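Ticket 1004
Project: Resodby, garment folding cell
Subject: Guideline 8 (clear table before first grasp)
Status: Open
Reported by: Nima Karimi

Entry 1
Cellow's checker flagged 20 of our 229 folding runs for breaking guideline 8. The rule says one garment on the table at the start of a run, everything else out of reach. I went through the flagged runs by hand and I'm not convinced the rule is doing what it claims. Some had two red pieces on the gray fabric with the gripper open between them, and I'd agree those break the wording. Whether they hurt anything is another matter.
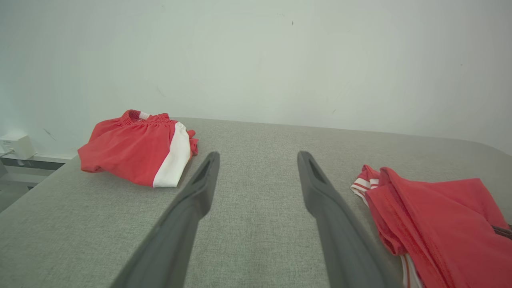
Does a second garment on the table make a run unsafe?
Going by the text of the guideline, safety doesn't come into it. It's filed under data quality, and the stop limits for the arms are set somewhere else.

Entry 2
Asked Entwistle where the rule came from. They say it was copied over from the Brenard checklist, which was written for rigid parts in trays. Cloth doesn't stay in a tray. I'd like to see a single test on fabric before we throw out runs over this.

Reran the checker with the rule switched off. The 20 runs pass. That only tells me the checker reads its own settings, so I'm not closing on it.

Entry 3
Looked at guideline 9 while I was in there: "Hold garment taut between both grippers before lowering." Taut is not defined. No force, no sag limit, no word on where to pinch. Two people here scored the same lift differently, and both could point to the rule. With a pair of shorts or a jersey held at both ends, the middle is going to hang a little.

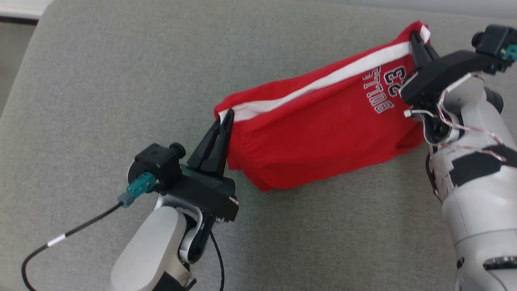 I've asked for a sag limit in writing, measured at the middle of the cloth, and for a note on which corners count as a valid grasp. Until then I'm marking guideline 9 as "not scored" - a blank is better than a made-up pass.

Entry 4, 30 April 2018
Cellow replied that the wording is "industry standard." Asked which standard. Waiting.

Next: keep the 20 runs in a separate folder, don't delete. Entwistle to send the original Brenard text.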